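Slang Glossary Entries: Checklist Before Publishing, With Comments

Words & Usage | 2 min read | 8 shares

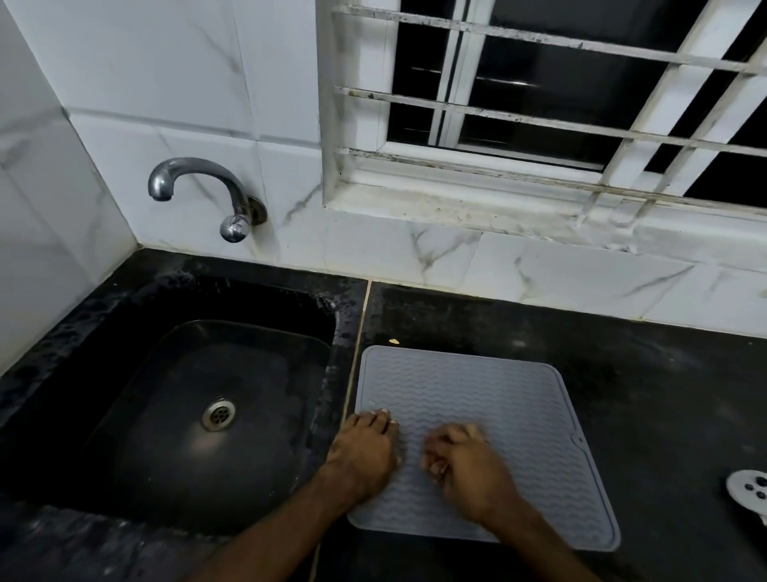

I use this list for every new entry in our Dremdale student slang glossary. Last check: January 23, 2020. Batch checked: 30 entries, letters L to P.

1. Headword is in lower case, unless it is a name.
OK. "Luslow" keeps the capital, it comes from the dormitory.

2. Part of speech is given.
Not OK in four entries. "Mop out" was marked as noun, but all our quotes use it as verb. Corrected.

3. Definition can be understood by a person who never lived in Dremdale.
Partly. "Drotport shift" says only "the bad one". Please write what is bad in it.

4. Two independent sources for each word.
OK, except "lampy". Both sources are roommates, so I count them as one. Hold until August.

5. No real person can be recognized, also not by nickname.
One entry removed. Please do not send it again with other spelling.

6. Words for drinking or drugs do not give instructions.
OK.

7. Insulting words have the label "offensive".
Missing in two entries. Added.

8. Example sentence is from real speech.
Difficult to say. The sentence for "Imai it" (to leave without paying your part) sounds written to me. I left it with a question mark.

Result: the batch may go online without "lampy" and "Drotport shift".

0 comments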